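Search this site Go

Planning the small arms: a gallery from Wancombe

In spring our workshop at Wancombe must decide how to spend 3000 dollars on small robot arms. We compared two offers, one from Trarov and one from Ritchie, and we asked for 9 weeks before we sign. The pictures on this page show the kind of work for which we want to buy. 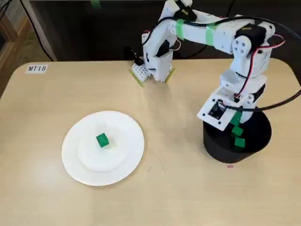

Printed arm at table MT18, one green cube on the paper plate.

The arm is the smaller part of the cost. We put 40 percent of the budget aside for servos, cables and printed parts, which we prefer to keep on the shelf. Ruveck can print the white segments for us, but the delivery is slow, so the order should be placed before July. Cubes, plates and green tape we buy locally for about 50 dollars.

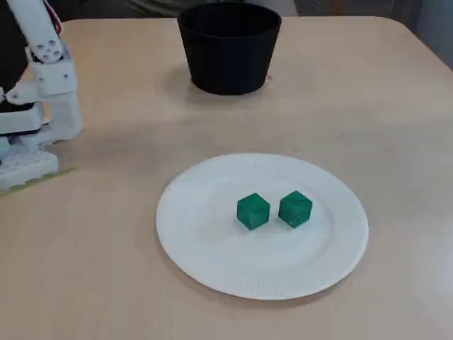

Reading time: 1 minute

Two cubes on the plate and a black container at the far side of the table. For a second station we need the same things again, and also one more table of the same height. This table is not yet in any offer. If you plan a similar purchase, please ask the seller for the price of a single servo, and ask it in writing.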